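Paper day

1/30/21

I have put off the office paper since December. The office is the small room at the back of the house with the tile floor, and it is where all the mail, receipts, old notebooks and printed patterns end up. I do my bookkeeping in there and I also draft there, by hand, on ruled paper, so a lot of sheets get balled up and thrown out. Last week I started on it and this is what I did, in more or less the order I did it.

The first thing was the wastebasket. I have had the same one since the apartment on Lenihan. It is dark brown with a woven look, round, a little narrower at the bottom. I like it because it doesn't show dust and because a small bag folds over the rim without slipping. Most of the bags I have tried in it are either so big they bunch up at the bottom or so small they pop off when you drop something in. The ones I use now are dark plastic and come 15 to a roll from Purnix. You open one, push it down, fold the top over the outside, and run your hand around the rim once.

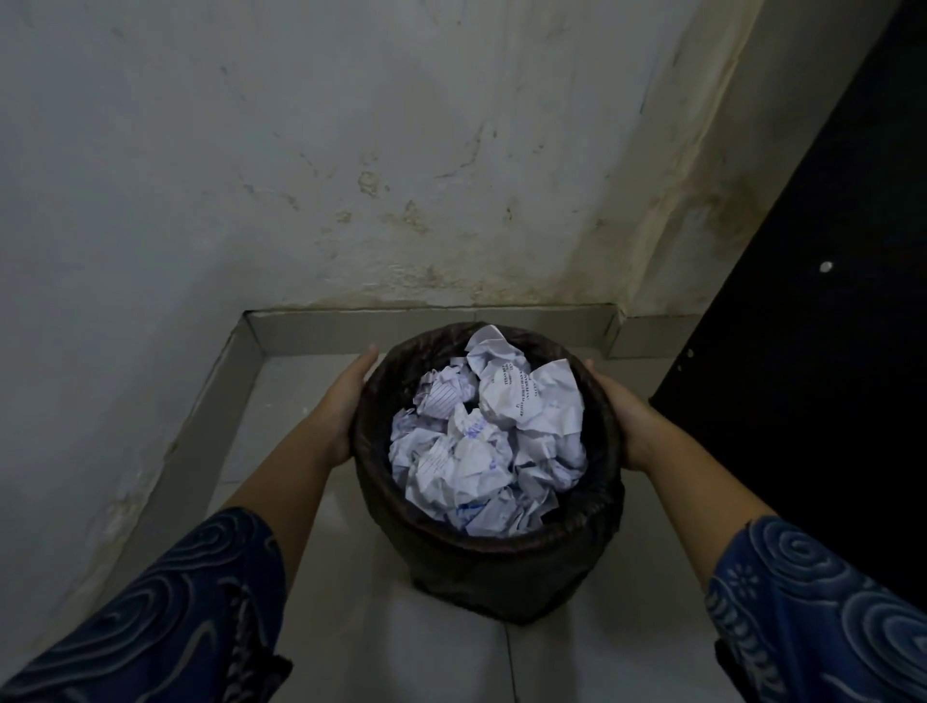 Photo: Valentyna Palamarchuk

Crumpled paper takes up a lot of room for what it is. A basket can be full to the rim and weigh next to nothing. I know that if I tore the sheets in half and laid them flat I would empty it a quarter as often, and I have told myself to do that for years. When I am writing and a page goes wrong I ball it up. I don't think that is going to change at this point.

What I did change is where the paper goes after that. Up to now I had one basket for everything, and at the end of the week I would pick through it for the paper, which is a dull job and a dirty one if there has been a tea bag in there. Now the brown basket is paper only. Food wrappers, tissues, tape and the plastic windows out of envelopes go out to the kitchen. It is 16 steps to the kitchen and I can walk it.

The rules for our pickup are printed on the back of the calendar the town mails out, and I had not read them in a long time. I had two things wrong. Paper is supposed to go in the bin loose, without a plastic bag. I had been tying up the liner and putting the whole thing in. And register receipts are not wanted, at least not here. Those I now keep in an envelope until tax time if I need them, and after that they go in the regular trash. Your town may do it differently, so read your own calendar.

So the routine is to carry the basket out, tip the paper into the bin, and put the same liner back if it is clean. With only paper in it, it usually is. One roll of bags should last me most of the year at this rate. When a liner does tear I put it in the trash and start a new one.

After the basket I did the desk. It is a long black one from Rallberg, bought secondhand, and it has a wide panel across the front under the top. The top sticks out a little past the panel at the end, and I have caught my hip on that corner more than once. The panel is a magnet for dusty marks, which is the trouble with anything flat and black. A damp cloth takes them off and then a dry cloth after that, or you get streaks. I also went over the screws with a screwdriver while I was down there. One was loose enough to turn with my fingers.

The wall needs more than a cloth. It is white and it has gray scuffs on it from chairs and from boxes being pushed up against it. I tried dish soap and water on a patch and got some of it. The rest I will paint over in the spring. There is most of a can of Tenum left from the hallway, and I wrote the color number on the lid when I bought it, 1146, so I can match it if I run short. I have learned to write that down. The label always gets paint on it.

The recycling symbol on the wall is staying. It is plain black, three arrows, a bit higher than the desk, and it marks the end of the room where the paper belongs. I find it does help. When people come in with something in their hand to throw out, they look up, see it, and ask before they drop it. 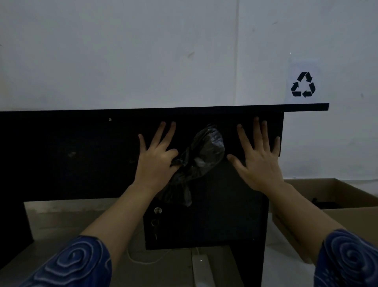
The desk panel, a black bag, and the recycling symbol on the wall.

The drawers took the longest. I had four years of bank statements in there that I can get online, and a folder of manuals for things I no longer own. The statements I ran through the shredder at my sister's house. Shredded paper has its own rule on the calendar: it goes in a paper bag, stapled shut, because it blows all over the street otherwise. The manuals went straight in the bin after I pulled the staples. I don't know that you have to pull the staples. I did it anyway.

Notebooks are slower. A spiral notebook has to come apart, wire in one pile and pages in the other, and the plastic covers go in the trash. I did six of them one evening with the radio on and my thumbs were sore the next day. If you have pliers, cut the bent end off the wire first and it unwinds much more easily. I kept two of the notebooks because they had recipes in them and I want to copy those out before I take them apart.

I have not touched the closet. There is a box of wrapping paper in there, and some of it is the foil kind, which our pickup won't take. The test on the calendar is to ball it up in your hand and see whether it stays balled up. If it springs open, it is trash. I will sit down with that box some other weekend.

Someone asked in the comments last time about the file folders I use. They are just the plain tan ones with the tabs cut in thirds. I buy them at the drugstore.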